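November
Symonenko, Matness Institute for Craft Studies

3.2 Handles, pegs and the question of repair

The households in our study kept wooden tools much longer than we expected when we planned the interviews. In Grorlow, which is the larger of the two villages, most families could show us at least one rake, mallet or garden fork whose handle had been changed within living memory. In Hirnik the habit was weaker, and several people told us that a broken tool is now simply left in the shed until somebody clears it.

We asked each household to tell the history of one tool in their own words. The answers were often short at the beginning and became longer when the tool was brought to the table. Many speakers did not separate the making of a part from the repair of it. A new peg was "the same peg", and a rake with a new head and a new handle was still the grandfather's rake. We have kept this way of speaking in the transcripts, although it makes the coding more difficult.

The shape of the part had a strong influence on who repaired it. Straight handles were replaced by almost anybody. Parts with a joint or a side arm were given to a neighbour with a better bench, and payment was made in eggs, firewood or a day of help with the potatoes — money was mentioned only rarely, and then with some embarrassment.
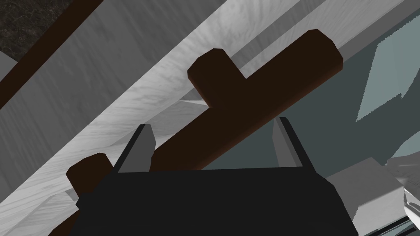
Figure 2. A T-shaped piece in dark brown wood, with a long bar and a short stub (computer rendering).

Payment in kind also explains why the written sources are so poor on this subject. The parish account books, which we read for the whole period, contain only 12 entries for the repair of tools, and all of them concern property of the church. If we had used the books alone, we would have concluded that private repair did not exist in either village.

A second difficulty is the choice of wood. Our speakers named ash and hornbeam as the proper woods for handles, but they also admitted to using plum, apple and whatever was lying behind the house. Two of them described a rule that wood must be cut before the first snow. Others had never heard it, and one man laughed at the question. We therefore treat the rule as a family custom and do not include it in the general account.

The next section compares these results with the older survey of the district, in which the questions about repair were asked only to the heads of households.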